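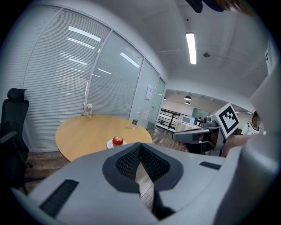
The round table with apple and plate, by the glass wall

From: Trygve Grønli
To: Kancombe furniture list
Subject: Re: Round table, is the honey top worth doing?

Hello all,

Oh, I'm so glad someone asked! On the evening before the last digest, Szűcs wrote:

> We have a round table from the Sikmont sale, light wood under a
> horrible brown varnish. My other half wants to paint it white.
> I'd like to take it back and oil it, but is that going to look
> too yellow in an office with dark floorboards? And does a round
> one waste space compared with a square?

Please, please don't paint it. We did ours in October and I'm still pleased every time I walk past. Ours stands on dark brown planks too, and the honey colour looks lovely against them, much warmer than I'd dared hope. With white blinds and white frames all along the glass behind it, another white thing would have vanished completely.

I put a red apple on a little white plate in the middle and called it decorating (there are a couple of bottles on there as well, it's a working table after all). You really don't need more than that on a round top. A big vase would swallow it.

As for the space, I'd say round wins if people have to get past it. Ours sits near a curved partition and the two suit each other so well! The black office chair with the headrest goes beside it and is a bit of a giant next to something that size, so if you're buying chairs fresh, go for lower backs.

For the stripping: 2 coats of remover, a scraper with the corners rounded off, then sand by hand with the grain. I left 7 days between the last sanding and the oil, mostly down to a cold. The oil was Staren's clear one, thin coats, wiped off well. Try it on the underside first, as the colour does deepen.

Do send a picture to the list when it's done, whichever way the vote goes at home.

Trygve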